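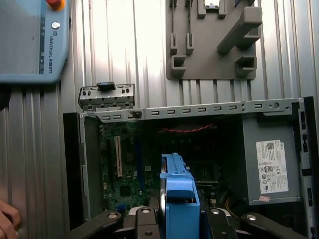
*Blue drive caddy in the gripper, over the motherboard of the open tower.*

**Ticket 617: fingers and fixtures for the disassembly cell, budget request**
Opened by: Kwadwo Gyamfi
Status: waiting for quote

In March we agreed with Haverford to process 200 office towers on this cell. I was asked to list what we must buy before that. I checked first if the present gripper can stay.

**Entry 1.** Gripper stays. A second one from Tallar would use 41 percent of the budget and I don't see what we gain. I request only spare fingertips, two sets.

**Entry 2.** Fixture boards. We have the gray one and it is enough for one tower type.

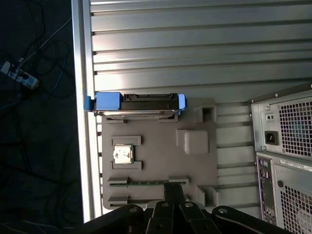
*Gray board with drive, processor chip and memory module in their places.*

Catia asks if we can print more boards in house. Yes, but the printer is occupied for 8 days. Conditz can deliver sooner, price is not confirmed. Please do not order before I have the drawing corrected.

**Entry 3.** Spare parts. 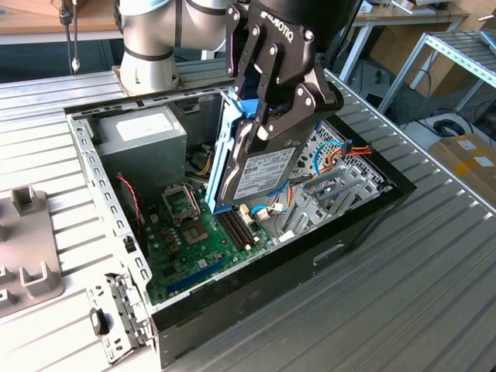 My open question is the stock of donor parts, and I would like it decided in the same order. Every practice run wears the connectors, so I want to buy used boards in one lot. The CPU socket here is empty with its bracket standing open, and the RAM slots are empty also, so towers without processor and memory are fine for the drive task and should be cheaper. I will ask Conditz for two prices, complete and stripped.

**Next step:** Catia to confirm the cost center.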